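3.2 Montagem da célula e rotina de manutenção

A célula usada em todos os ensaios deste trabalho é a segunda que montamos. Sobre a primeira diremos apenas que ensinou muito à equipe e pouco ao robô. A configuração atual consiste em um braço fixado à lateral de uma mesa azul perfurada, uma tábua de madeira que serve de superfície de trabalho e uma ponteira cilíndrica presa ao punho por um colar de aperto. A garra de dois dedos que veio com o braço está guardada na gaveta, em excelente estado de conservação, como convém a uma peça que não participa do experimento.

A opção pela ponteira decorre da tarefa. O controlador precisa deslocar blocos de plástico por empurrão, sem preensão, e qualquer dedo disponível acabaria sendo usado, se não pelo algoritmo, pelo operador cansado. O bastão foi usinado pela oficina Riquelme com extremidade arredondada, para que o contato com o bloco variasse pouco conforme a inclinação do punho. A inclinação existe e é pequena; tentamos eliminá-la durante um mês de setembro inteiro, depois do que preferimos medi-la e incluí-la no modelo cinemático, solução que os revisores de uma versão anterior chamaram de elegante e que Aldana Godoy, responsável pela montagem, chamou de desistência.

A tábua merece um parágrafo próprio, já que consumiu mais reuniões do que o controlador. As primeiras tentativas foram feitas diretamente sobre a mesa, cuja malha regular de furos é muito útil para aparafusar coisas e péssima para arrastá-las: os blocos de base menor enroscavam nas bordas e giravam de um modo que nenhum dos nossos modelos de atrito se dispôs a explicar. A tábua de ripas coladas resolveu o problema e criou outro, mais discreto. Madeira trabalha com a umidade, e as faixas claras e escuras confundiam a segmentação por cor quando o bloco amarelo parava sobre uma faixa cor de mel. O segundo efeito foi tratado no limiar de saturação. O primeiro é tratado com uma régua de aço, apoiada nas duas diagonais antes de cada sessão. Se passa luz, a tábua é virada.

O conjunto de blocos inclui prismas, cilindros e formas menos cooperativas, como a estrela e o coração. O topo nervurado da estrela produz reflexos que variam com a luz da sala, e por isso as persianas permanecem fechadas, inclusive nos dias bonitos. Na condição que chamamos de aglomerada, seis blocos são reunidos perto do centro da tábua e os demais ficam afastados, de modo que a política tenha de decidir entre abrir o grupo ou contorná-lo (Figura 3).

A manutenção segue um ciclo de 600 empurrões. Ao fim de cada ciclo, o operador executa a sequência abaixo, nesta ordem:

Levar o braço à posição de repouso e cortar a alimentação dos motores.
Soltar o colar de aperto, retirar a ponteira e limpar a extremidade com pano seco.
Recolocar a ponteira até o batente e girá-la 90 graus em relação à marca anterior, para distribuir o desgaste.
Apertar o colar com o torquímetro, nunca com a chave comum, por mais experiente que seja a mão.
Refazer a calibração de altura em três pontos da tábua.

O quarto item foi acrescentado após o único incidente digno de nota. Um aperto feito a olho deixou a ponteira livre para subir no colar a cada contato, e durante duas sessões a taxa de sucesso caiu de forma lenta e convincente. Phong Diệp dedicou esse período a reescrever a função de recompensa, que melhorou bastante e não tinha culpa de nada. A folga foi encontrada por Valentina Toledo, que segurou o bastão com a mão e o mexeu. O procedimento consta hoje da lista de verificação sob o nome de teste de Toledo e antecede qualquer hipótese de natureza matemática. Os dados das duas sessões foram descartados; a nova função de recompensa foi mantida.

A calibração de altura usa um apalpador Andberg e considera aceitável um desvio de até 2 mm entre os pontos. Acima disso, a ponteira passa por cima da borda dos blocos mais baixos ou risca a madeira, e temos registro das duas coisas, o segundo deles na própria tábua. Os registros de cada ciclo, com o torque aplicado e as leituras de altura, acompanham o conjunto de dados.

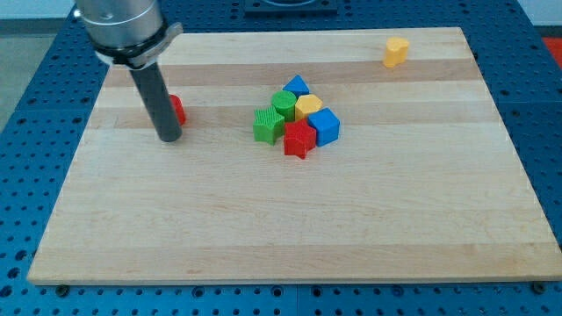 Figura 3. Célula na condição aglomerada, com a ponteira cilíndrica logo acima da tábua.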